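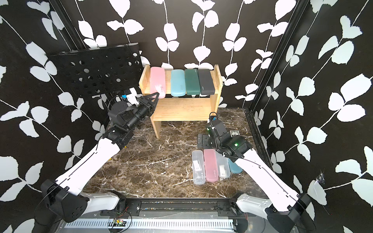 Das Stiftetui (auch Stiftebox, in der Schweiz häufig Etui, regional Federschachtel oder Griffelkasten) ist ein verschließbares Behältnis zur Aufbewahrung und zum Transport von Schreib- und Zeichengeräten. Im engeren Sinn bezeichnet der Ausdruck die formstabile, längliche Ausführung im Unterschied zum weichen Schlampermäppchen und zur aufklappbaren Federmappe mit Gummischlaufen. Rechteckige Etuis lassen sich flach nebeneinanderlegen oder hochkant in ein Regal stellen, wie die Reihe aus einem pastellrosa, einem hell türkisblauen, einem dunkelgrünen und einem anthrazitgrauen Exemplar auf dem oberen Boden eines zweistöckigen Kiefernregals zeigt. Neben deckend gefärbten Ausführungen sind mattierte, durchscheinende verbreitet, bei denen ein weißes Einlegeblatt durch den Kunststoff hindurch zu erkennen ist.

Begriff und Abgrenzung

Die Bezeichnungen werden im deutschen Sprachraum uneinheitlich verwendet. Federschachtel und Federmappe verweisen auf die Schreibfeder, Griffelkasten auf den Schiefergriffel; beide Benennungen haben das Schreibgerät, dem sie ihren Namen verdanken, überdauert. In Österreich ist Federpennal, verkürzt Pennal, gebräuchlich. Im Handel wird überwiegend nach der Bauart unterschieden. Als Stiftetui gilt dort ein Behältnis mit festen Wänden, dessen Innenraum keine oder nur wenige Unterteilungen aufweist. Behältnisse mit Reißverschluss und textiler Hülle werden als Mäppchen geführt, auch wenn sie durch eine Einlage versteift sind.

Vom Schreibtischköcher unterscheidet sich das Etui durch den Verschluss, vom Malkasten durch das Fehlen fest zugeordneter Farbnäpfe. Fließend ist der Übergang zur Brillen- und zur Besteckdose, deren Grundformen dem Stiftetui teilweise entsprechen.

Geschichte

Kästchen für Schreibzeug sind seit der Antike belegt. Im alten Ägypten dienten schmale Paletten mit einer Vertiefung für Binsen zugleich der Aufbewahrung und dem Anreiben der Tusche. Im islamischen Kulturraum entwickelte sich der Federkasten zu einem repräsentativen Gegenstand aus Metall oder lackiertem Pappmaché. In Europa setzte sich mit der allgemeinen Schulpflicht der hölzerne Griffelkasten mit Schiebedeckel durch, der vielfach aus Linde oder Ahorn gefertigt und gelegentlich mit einem zweiten, seitlich ausschwenkbaren Fach versehen wurde.

Im 20. Jahrhundert traten Blech, Leder und später Kunststoff an die Stelle des Holzes. Die Materialkundlerin Stanisława Krajewska unterscheidet für die Kunststoffetuis eine frühe Phase mit zweiteiligen Steckhülsen und eine spätere, in der Deckel und Unterteil durch ein angeformtes Scharnier verbunden sind. Nach ihrer Auffassung hat das angeformte Scharnier die Gestaltung stärker beeinflusst als jeder Wechsel des Materials, da es flache Bauformen mit durchgehender Außenkante ermöglichte.

Bauformen

Das Schiebeetui besteht aus einem Kasten mit seitlichen Nuten, in denen der Deckel geführt wird. Es kommt ohne bewegliche Kleinteile aus, reagiert in der hölzernen Ausführung jedoch empfindlich auf Feuchtigkeit.

Beim Klappetui ist der Deckel an einer Längsseite angeschlagen und wird durch eine Rastnase, einen Druckknopf oder einen Magneten geschlossen gehalten. Diese Form überwiegt bei den heutigen Kunststoffausführungen. Für den Schulgebrauch wird sie häufig mit flacher Rückseite hergestellt, damit das Etui auf geneigten Pulten nicht wegrollt.

Das Steckhülsenetui wird quer zur Längsachse geteilt. Manche Ausführungen sind teleskopartig verlängerbar und nehmen auch Pinsel oder ungekürzte Zeichenstifte auf.

Eine Sonderstellung hat das Systemetui. Der Hersteller Batireck führte unter der Bezeichnung Cotora eine Reihe ein, deren Unterteile mit einem einlegbaren Rost ausgestattet sind. Der Rost teilt den Innenraum in 17 schmale Rinnen und kann zum Reinigen entnommen werden. Die Gestaltung stammt von Flurina Frei.

Material und Oberfläche

Für formstabile Etuis wird vor allem Polypropylen verwendet. Der Werkstoff ist biegewechselfest und damit für angeformte Scharniere geeignet, lässt sich durchfärben und bleibt ohne Pigmentzusatz durchscheinend. Polystyrol erlaubt klarere Oberflächen, bricht aber bei Stoßbelastung leichter. Metalletuis bestehen meist aus Weißblech oder Aluminium.

Mattierte Oberflächen entstehen durch eine Strukturierung des Werkzeugs und verbergen feine Kratzer besser als glänzende. Kleine Lochungen kommen sowohl als Verzierung wie auch zur Belüftung vor. Letzteres ist bei Pinseln von Bedeutung, die nach dem Auswaschen Restfeuchte enthalten.
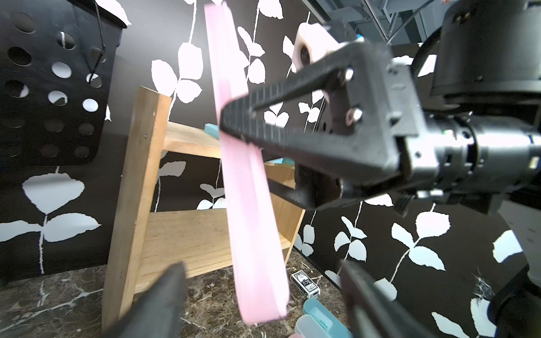 Die Haltbarkeit eines Kunststoffetuis wird in der Regel durch das Scharnier bestimmt. In der Werkstoffprüfung wird der Deckel zu diesem Zweck maschinell geöffnet und geschlossen. Das Prüflabor Grorerov legt seiner Bewertung 2.000 Öffnungen zugrunde und beurteilt anschließend Weißbruch, Schließkraft und seitliches Spiel. Eine Verfärbung entlang der Biegelinie gilt für sich genommen nicht als Mangel, solange der Deckel bündig schließt.

Maße

Eine verbindliche Norm für Stiftetuis besteht nicht. Die lichte Länge richtet sich nach dem ungespitzten Bleistift; hinzu kommt ein Zuschlag, der das Entnehmen erleichtert. Schmale Etuis für einzelne Füllhalter bilden eine eigene Gruppe. Großformate nehmen je nach Anordnung bis zu 72 Farbstifte auf, werden dann allerdings meist als Kassetten bezeichnet und liegend verwendet.

Aufbewahrung und Ordnung

In Schulen, Ateliers und Bibliotheken werden Etuis häufig als gemeinsamer Bestand geführt. Üblich sind die liegende und die stehende Lagerung. Liegende Etuis sind stapelbar und geben die Deckelfläche frei, beanspruchen als Reihe jedoch viel Bodenfläche. Stehende Etuis können einzeln entnommen werden, ohne dass benachbarte Stücke bewegt werden müssen. Sie neigen zum Kippen, sobald die Reihe Lücken aufweist. Aniela Grabowska empfiehlt in ihrer Handreichung zur Materialordnung im Klassenraum deshalb, stehende Reihen an einer Seitenwand oder Stütze beginnen zu lassen und geringfügig nach hinten zu neigen.

Offene Regale aus unbehandeltem Nadelholz sind wegen ihres geringen Gewichts und der einfachen Montage verbreitet. Bei niedrigen Regalen mit 2 Böden wird der obere gewöhnlich den häufig gebrauchten Etuis vorbehalten, der untere nimmt Papier, Spielkarten und anderes Kleinmaterial auf. Verschraubte Pfosten sollten gelegentlich nachgezogen werden, da das Holz in beheizten Räumen schwindet.

Für die Zuordnung haben sich Farben bewährt. Modupe Dauda beschreibt ein Verfahren, bei dem die Farbe des Etuis den Inhalt und nicht die Person kennzeichnet: Bleistifte, Farbstifte, Fasermaler und Zeichenwerkzeug erhalten jeweils einen eigenen Ton. Durchscheinende Etuis bleiben bei diesem Verfahren dem gemischten Inhalt vorbehalten. Ein Nachteil liegt in der schlechten Unterscheidbarkeit ähnlicher Töne bei schwacher Beleuchtung, insbesondere von Dunkelgrün und Anthrazit. Zusätzliche Beschriftungen werden vorzugsweise an der Schmalseite angebracht.

Pflege

Kunststoffetuis werden mit lauwarmem Wasser und mildem Spülmittel gereinigt. Graphitabrieb lässt sich mit einem Knetradiergummi aufnehmen, eingetrocknete Tinte mit verdünntem Alkohol, sofern die Oberfläche nicht bedruckt ist. Weichmacherhaltige Radiergummis sollten nicht unmittelbar an Polystyrol anliegen, da sie dieses anlösen können. Hölzerne Schiebeetuis werden trocken ausgebürstet und in den Nuten sparsam gewachst.

Sammlungswesen

Schuletuis gelten als Gegenstand der Alltagskultur und sind in schulgeschichtlichen Sammlungen regelmäßig vertreten. Die Sammlung Czerwiński verwahrt überwiegend hölzerne Griffelkästen sowie Blechetuis mit Werbeaufdruck. Ihr Bestandsverzeichnis wurde von Dariusz Pietrzak bearbeitet und ordnet die Stücke nach Verschlussart. Kunststoffetuis sind darin bislang nur in einem Nachtrag erfasst.

Siehe auch: Federmappe, Griffelkasten, Schreibzeug, Schulbedarf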